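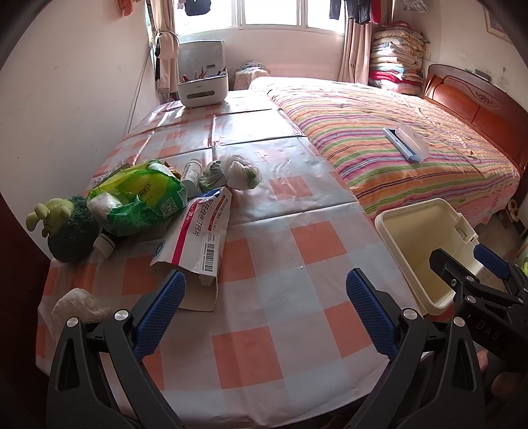
Long table in the bedroom at Tallitz, with a plush toy, an opened package and a bottle on the checkered cloth.

Cladell Home Support -- progress report to the Plustari Fund, 5th February

The grant covers sorting and clearing in private homes where the household has asked for help. This report covers the period from November to the present.

Work is finished in 8 homes, and the Tallitz apartment is well under way. The bedroom there was left until last. The long table that runs toward the window is now the sorting surface for the whole apartment. We put a wipeable checkered cloth over it, as we did in Kurtuluş, so that it can be cleaned between batches. The cloth still shows its fold lines and does not lie completely flat, but this has not slowed the work.

Small items come to the table in mixed batches and leave it in one of four groups: keep, pass on, recycle, throw out. Packaging makes up most of each batch. Bottle caps and loose wrappers are the slowest part, as they tend to end up under larger things. Soft toys are set to one side until the household has decided on them. We do not make that choice for anyone.

To date we have logged 1328 items across all homes. Of these, 551 were kept by the households. The rest were passed on, recycled or thrown out. Opened packages of tissues and similar goods are counted as one item each, whatever is left inside.

Spending is within budget. The main cost outside wages was storage boxes, and we bought more than 60 of them. The second cloth was a small extra -- it was charged to supplies.

Two matters are behind schedule. The written guide for households is still in draft, and the recycling pickup in Kurtuluş has been moved twice by the contractor. We have asked for a fixed slot and are waiting for a reply.

Next steps are to finish the bedroom table at Tallitz, return the sorted boxes to the household, and send the draft guide to the Fund for comment. No change to the grant total is requested.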